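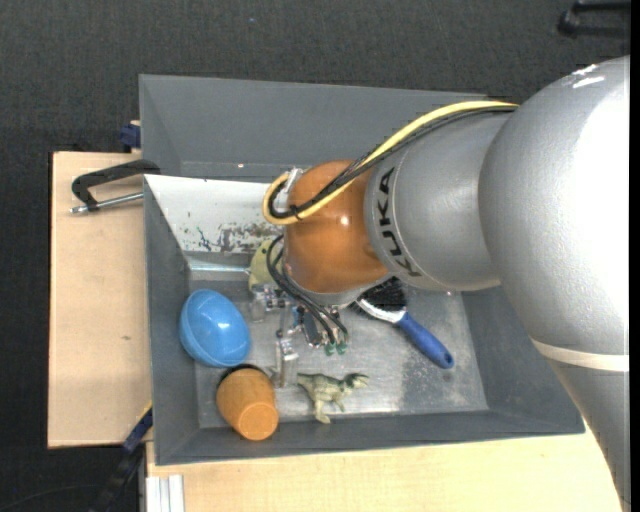 Jairo Tamayo wrote back to ask if the Brarnville night bus would still be running in September, and yes, it will! The $2000 you sent us covered driver pay for the whole spring, and we had 291 riders in the first month (I was hoping for 200, so I'm thrilled). The stop at Pimentel Street is still a headache – the shelter permit is stuck with the town – but the Borkedholm end is going great. We've got 36 monthly passes sold and I'll send the fuel receipts next week.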